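Husar Villora capture card: six months on a small gaming channel

11 August 2023
By the channel's editor

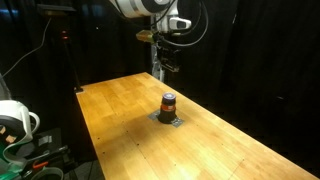 I bought the Villora in February to replace a capture card that kept losing audio halfway through a recording. My channel has 900 subscribers and is mostly horror games and the odd building game, so I didn't need anything grand. The card is small enough to live permanently on the desk, and takes up little more room than a small jar like the one standing on the wooden table, purple lid and all. It has one HDMI socket in, one out, and a USB cable to the computer.

Setting up took 10 minutes. The Flomness recording software found the card at once, although I had to change the sound input by hand before my viewers could hear the game. The manual doesn't mention this.

Picture quality is good. Dark games were where my old card struggled, with shadows breaking up into blocks, and the Villora handles them much better. There is a slight delay in the preview window, so play from your monitor or television and ignore the preview.

I've now made 40 videos with it. Two recordings failed, both when I had it plugged into a USB hub. Plugged straight into the computer it hasn't dropped anything, including one long session that ended up as my most watched upload, with 3000 views.

Complaints: the status light is far too bright and I've put tape over it. The USB cable is short. Husar's support took nine days to answer a question about the sound, by which time I'd sorted it out.

I got mine from Mac Mathúna, who packed it well and delivered on time. If you already own a card that works, there's little here to make you change. For a first card on a small channel I'd buy it again, with a longer cable in the same order.

Four stars out of five.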